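Filed under: Home & Everyday Life, Working Papers
August 7, 2020
By Zyanya Nava
14 shares | 3 comments

4. Flowers that do not die: the vase as household furniture

4.1 Where the stems end up

Of the 79 households in the Vetdale survey, nearly all owned a vase, and a good many owned one they disliked. The disliked vase was usually a gift and usually the largest. It lived on top of the fridge or under the sink with the spare sponges, and came out when the giver was expected for lunch. We had not planned to ask about this. Respondents raised it themselves, with some heat, and we added a question in July.

The vases people did like tended to hold artificial flowers. Earlier work on domestic display (see Section 2) treats the artificial bouquet as a poor cousin of the real one, bought by people who would have fresh flowers if they could remember to water them. Our respondents did not see it that way. One woman in Prastirley had owned the same bunch of tulips through two house moves and a divorce, and spoke of the tulips with more affection than of the other party. Another washed hers in the bath twice a year and let them drip on the towel rail, to the alarm of guests.

Height was the main worry. An artificial stem comes at whatever length the maker settled on, and owners were reluctant to cut it, having paid for all of it. A short vase therefore ends up carrying a bouquet meant for something taller. The common remedies were to bend the stems, to put gravel in the bottom, or to raise the whole lot on a shelf and call it a feature. Figure 4 shows a pairing of the sort we met often, with one small vase on the tabletop and a taller one on a raised shelf of the same pale wood.

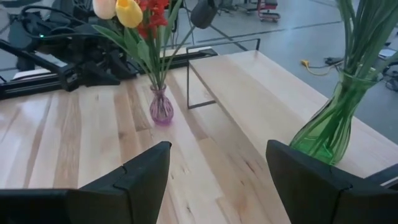
Figure 4. Artificial flowers, with yellow and peach-cream tulips, in a small pink-purple glass vase; tall green glass vase on the raised shelf at right.

The two-level arrangement has practical merits. It gives the smaller vase a place of its own, and it keeps the longer stems out of the soup. It also uses up tabletop, a point made to us firmly by the people who had to eat there. In the Fostinley homes the shelf was often bought for books or spice jars and lost to flowers within the month. Only one respondent admitted to moving them back.

Colour of glass drew stronger opinions than colour of flower. Clear glass was thought honest but unkind to artificial stems, as it shows exactly where the green plastic stops. Coloured glass hides this. Several owners said they had chosen theirs to match the curtains, and two had since replaced the curtains to match the vase. We recorded the second group separately.

4.2 Dust

Dust was mentioned in every interview, most often by the person who did not do the dusting. The methods reported were a hair dryer on its cool setting, a clean paintbrush, a damp cloth, and blowing. Lục, the display shop from which we recruited 21 of our households, hands out a care card recommending the brush. Of the households given the card, most could produce it on request, in excellent condition and plainly unread.

Broad leaves collect dust fastest and are the easiest to wipe. Clustered blossoms are slower to look dirty and much worse to clean, and owners tended to turn the offending side to the wall. We return to the turning of bouquets in Section 5, where the seating plan is also discussed.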